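We use cookies to improve your visit. OK | Manage settings

Two-arm folding demos keep going wrong, what am I missing?

Posted by sleevetrouble, 6th November

Hi all! I'm teaching a two-arm setup to fold clothes by remote control (I drive both arms from a pair of hand controllers, the arms copy me, everything gets recorded). I've got 248 demos saved and the policy I trained on them is still hopeless with anything long-sleeved. It grabs the middle of the cloth, lifts, and then sort of dithers. My starting point is always a crumpled top, dropped on the white floor any old way.

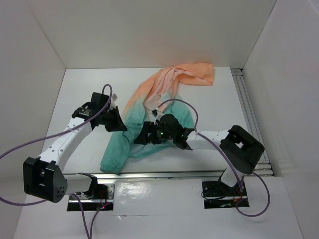
The trouble is that I don't start the same way twice. Sometimes I go for a cuff first, sometimes I pinch the body with both grippers and pull it flat – whatever looks easiest at that moment. Should I throw those demos out and start over, or just record more?

Anel Makhubela

Don't throw them out yet! I did that in January and regretted it for weeks. Go through and tag each one by its first move, then train on just the biggest group and see if the dithering calms down. Mine did. After that, write your opening move on a sticky note and stick to it: find a cuff, pull it clear, then the other cuff, then flatten the body. Boring to drive, but the arm can't guess which mood you were in. Also slow down near the cloth. I was whipping the controllers around and half my grasps were lucky ones.
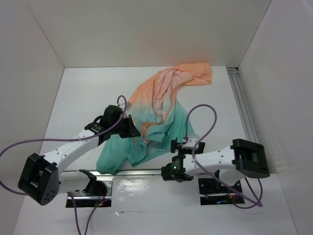 Do I have to delete a demo if I drop the sleeve halfway through?

Keep it if you picked the sleeve up again and finished the fold, as those recoveries teach the arm what to do after a miss. Bin the ones where you gave up.

novon_fan

just record more. we got to 2000 on the Kivix rig and it sorted itself out, mostly

sleevetrouble

Thanks both, tagging tonight. 2000 sounds like a lot of evenings – I'll try the sticky note first.

Contact | Copyright Cellen Community Help | Back to top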